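News > Technology > Home Automation

FLOSHOLM STARTS TABLETOP CLEANUP TRIALS FOR HOUSEHOLD ROBOTS

April 9, 2019
By Flosholm Press Office

BRIDEDARD – Flosholm said today that it has begun a series of tabletop cleanup trials under its Gurka project, which looks at whether a robot arm can handle ordinary chores in a home kitchen. The company's answer for now is that it can do parts of them, slowly, and with a person nearby.

The trials use a dining table with everyday items left on it. The arm is given a brush and works among dishes and used tissues. Thin and soft items remain the hardest. A crumpled tissue has a different shape every time, and software that does well with a plate can fail on it.

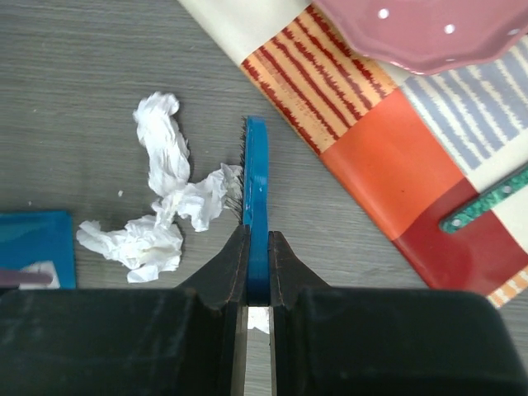
The blue brush in the gripper, with the patterned mat and pink plate on the table. 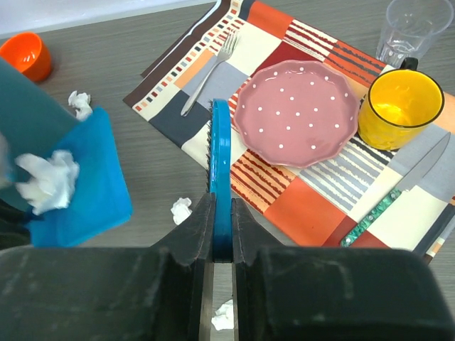
Flosholm has logged 1070 attempts since December. A full table takes the arm around seven minutes to clear when nothing goes wrong, and a person still has to step in on many runs. The company does not consider that good enough for a household product and has not set a release date.

Two partners are supporting the work. Sutanto supplies the motion planning software, and the Bridedard test kitchen provides the space. Trials will continue there through the summer, with sink and countertop tasks to be added later. Flosholm plans to publish its results, including the failed runs, when the series is finished.

Recent releases
Flosholm opens second test table in Bridedard
Sutanto and Flosholm extend software agreement
Gurka project: notes on folding towels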